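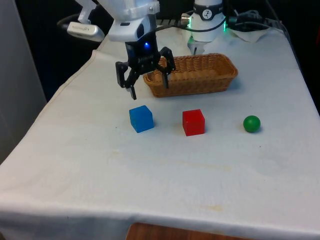

Tabletop arm build: frequently asked questions

Kept by Nneka Ogunleye for members of the Clulenton shared workshop. Last tidied up in April.

What is the build meant to do?
Pick small things up off a table and put them in a basket. That is the whole job. If somebody has told you it will sort your recycling, they have been talking to Dirceu.

Why cubes and a ball?
Cubes have flat sides and a two-finger gripper likes flat sides. The ball is there to keep us modest. Any arm can look clever with a cube that has been put down in the right spot, so I don't take much notice of a demo until the ball has had its turn.

Does it work?
Depends who you ask. Our rule is 30 tries in a row, with nobody nudging anything between them, and all the misses written down. Jintana Bunnag keeps the sheet. A try where the object rolls off and someone catches it is a miss, however good the catch was.

Is it "intelligent"?
I'd leave that word alone. It follows a routine that people wrote and keep having to fix. Shift the basket by a hand's width and you'll learn how much of the routine was guesswork.

Why a wicker basket?
Sunee Ratanaporn brought it in and it was going spare. The weave does have a drawback: a fingertip can snag on it. We've talked about swapping it for a plastic tub, but I would like to see the snags dealt with first. Houses have baskets in them.

Can the cloth be changed? It's a bit grubby.
It can, but ask first. A fresh cloth lies differently, and a fold under a cube will tip it enough to spoil a grip. Stains do no harm. Wrinkles do, so smooth it from the middle outwards and leave the front hanging.

What is Nuchit?
Our name for the control script. Version 6 is the one to use. Version 5 had a habit of closing the fingers early, and I'm not convinced that 6 has lost it altogether – put it on the sheet if you see it.

Should I buy the Grasimik finger pads?
I wouldn't yet. The seller says they grip "anything". We tried a borrowed pair for two evenings and they gripped cubes, which the plain fingers already did.

Can I build one at home?
Yes, if you have a solid table and patient neighbours. Budget for more cable than you think and somewhere to run it behind the table. The arm is the easy bit to get excited about. Most of our evenings go on cables, clamps and arguing over where zero is.

Is it safe for children to watch?
From behind the tape, with two members present, one of them at the stop button. No reaching in to straighten a cube while it's powered, and that goes for adults as well.

Who do I ask about a session?
Kamonchanok Prasertsri does the bookings. Put your name on the board by the kettle and say what you want to test.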